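4.3 Return condition and the repair decision

The survey described in Section 3 covered 80 households in the Lendell district, all of which had bought a Tromidar countertop dishwasher through the same retail program. This section looks at what happened when the outer housing of the appliance was damaged. Housing damage is a useful case because it rarely stops the machine from washing dishes. The owner has to decide whether a cracked corner or a broken tab is worth a service visit, a replacement part, or nothing at all.

Most households that reported housing damage did nothing in the first month. When asked why, they said that the machine still worked and that they did not know a housing part could be ordered on its own. The second answer came up even among households that had kept the printed manual, which lists the parts in a table near the back. Several people told us they had looked at the table and had not been able to match the names in it to the thing in front of them. "Lower shell, left" meant little to someone who had never seen the shell off the machine.

We think the naming problem deserves more attention than it has had in earlier work on household repair. Studies of this kind usually treat price and waiting time as the main barriers. Both mattered in Lendell, but they came later. A household can only compare prices after it has worked out what it needs to buy. Molded parts are hard to name because one piece carries many features, such as slots, recesses and mounting tabs, and an owner tends to describe the one feature that broke. The parts table names the whole piece (Figure 6).
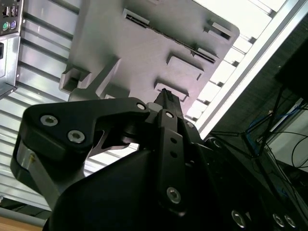 Figure 6. Light gray molded plastic part with a diagonal groove, recesses and protruding tabs along one edge.

One respondent wrote on the return form that she would have paid for the part on the first day if the table had used drawings, and that she gave up after two phone calls in which she and the clerk were talking about different pieces. Comments of this type were common enough that we added a code for them, "part not identified," which was not in the original coding plan.

The two repair shops in the study area handled the problem differently. The Brinell Street shop asked owners to bring in the whole machine and made the identification at the counter. The Bouchard shop took orders by phone and sent the part within 48 hours. Phone orders were faster when the part was right. When it was wrong, the owner had to send it back and start over, and some of these owners dropped out of the process at that point. We did not have access to the shops' own records and rely here on what households told us.

Distance also played a role. Owners who lived close to Brinell Street were willing to carry the machine in. Those who lived farther away, and in particular those without a car, mostly used the phone service or left the damage alone. A few made their own repairs with glue or tape. We counted these as repairs if the owner was satisfied with the result, a choice that is open to criticism and that we return to in Section 5.

Two limits should be kept in mind. The sample came from a single retail program, and people who join such programs may be more careful with their appliances than other buyers. We also asked about damage after the fact, so small cracks that the owner had stopped noticing were probably left out.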